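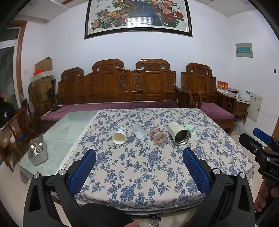

Seating in a living room that also serves as a dining room has to meet two sets of demands, and the furniture is usually bought for only one of them. This report deals with the seat cushions used on carved wooden seating in rooms of that kind. The room used for our measurements is typical. A long carved sofa stands under a framed painting of peonies and a peacock, with a matching armchair to its right, and both have purple seat cushions. The backrest of the sofa is tall and divided into panels with scrolled crests and cut-out vase shapes, and it has no padding. The dining table, with its blue floral cloth, takes up the front of the same room. All the softness in the seating is therefore in the cushions, and the rest of the report is concerned with what they should be made of and how they should be held in place.

1. Background

Carved wooden seating sets are commonly sold without upholstery. The seat is a flat board or a set of slats, and the buyer adds a loose cushion later. The advantages are well known: the wood can be wiped down, the cushion can be washed or replaced, and the set can last for decades. The drawbacks were the starting point for our project. A loose cushion slides forward when a person sits down and leans back. A thick cushion raises the sitter, so that the armrests end up too low. A thin one is flattened within months and the sitter feels the board.

Our course brief asked for a small product improvement that could be made with hand tools and a domestic sewing machine. We chose a replacement seat cushion for an existing wooden sofa and armchair, under the working title Gurkik. The course set one condition, that the furniture itself must not be drilled, glued or marked. This ruled out snaps, hook-and-loop strips and screws.

2. Requirements

The requirements were agreed with the household before any material was bought.

The cushion must not slide forward by more than 10 mm when a seated adult stands up and sits down again.
The compressed height must keep the armrests usable.
The cover must come off for washing without unpicking a seam.
No fastening may be visible from the front.
The color should match the existing covers closely enough that old and new cushions can be used side by side.

The last point was added by the household. It narrowed the choice of fabric more than any technical requirement did, and we spent longer on it than planned.

3. Materials

Two foams were compared. Foam A was a medium-density polyurethane sheet from Trunia, which is sold cut to length. Foam B was a firmer sheet from Witeck with a thin softer layer bonded on top. Both were 50 mm thick. We also considered a natural fiber filling, but it could not be cut to a clean edge with the tools available and was dropped before testing.

The cover fabric was a woven polyester in purple, bought by the yard. The underside was made of a rubberized mesh of the kind used under rugs. Thread was standard polyester. The zipper ran along the back edge, where the backrest hides it.

4. Construction

A paper template was made for each seat. The sofa seat is close to a plain rectangle, but the rear corners have to be notched to clear the posts of the backrest. On the armchair the cushion also has to fit between the spindled armrests, and a square-cut front corner catches on the first spindle. We rounded the front corners to a radius of 40 mm after the first paper fitting.

Foam was cut with a long-bladed knife in two passes. The first pass went halfway through and the second finished the cut from the other side. Cutting in a single pass gave a slanted edge that showed through the cover.

The top and side panels were sewn first, then the zipper, then the mesh underside. Sewing the mesh last was a mistake in the first sample. The mesh stretched under the presser foot and the cover came out twisted. In the second sample the mesh was basted to a layer of plain cotton before sewing, and this cured the problem.

5. Test method

Each cushion was tested for slip and for compression.

For slip, a strip of masking tape was placed on the cushion side and lined up with a thread stretched across the seat. One of us sat down, leaned back, and stood up. The distance between tape and thread was read after 2 cycles and again after 10. The sitter had a mass of 73 kg and was the same person throughout.

For compression, the cushion was loaded by a purpose-built press in the department workshop. The press applied 3,000 cycles with a round wooden plate. Thickness was measured before loading and again after one hour of rest. The rest period was kept the same for all samples, as foam continues to recover for some time.

The existing cushions were tested for slip only. The household did not want them loaded in the press.

6. Results

Slip after 10 cycles:
Existing armchair cushion: 46 mm
Foam A, plain cotton underside: 38 mm
Foam A, mesh underside: 7 mm
Foam B, mesh underside: 5 mm

Loss of thickness after 3,000 cycles:
Foam A: 6 mm
Foam B: 2 mm

The underside material had a far greater effect on slip than the foam. The difference between the two foams with a mesh underside is within our reading error and should not be given any weight.

Foam B lost less thickness, as expected from its density. It was also judged too hard by two of the people who tried it, even with the softer top layer. Foam A was preferred for short sitting. For an evening in the armchair the preference went the other way. We did not collect enough opinions to treat this as a result.

Armrest height was acceptable with both foams. The backrest remains hard in all cases. A back cushion was discussed and rejected, partly for cost and partly because it would cover the carving, which the household wished to keep in view.

7. Care of the finished wood

Rubberized mesh can leave a pattern on some lacquers if it is pressed against them for a long time in warm conditions. We placed an offcut on a lacquered test board under a weight for four weeks. No mark was visible, but four weeks is short compared with the life of a sofa. We recommend lifting the cushions at regular intervals and wiping the seat with a dry cloth. A thin felt sheet from Goh was tried between mesh and wood as a protective layer. It brought the slip back up to 29 mm, well outside the requirement.

8. Cost

Foam B costs more per sheet than Foam A, and the sofa cushion needs a joined length in either case, as neither supplier stocks a sheet long enough. The join was glued with spray adhesive and placed off center so that it does not fall under a middle sitter. It can be felt by hand through the cover but was not noticed when sitting.

9. Recommendations

The final version uses Foam B for the armchair and Foam A for the sofa, both with the basted mesh underside and rear zipper. The cover pattern is the same apart from dimensions and the corner radius. Further work should include a longer contact test on lacquer and a wash test of the cover, which was planned for June and had not been carried out at the time of writing. The paper templates are kept with the project folder in the workshop.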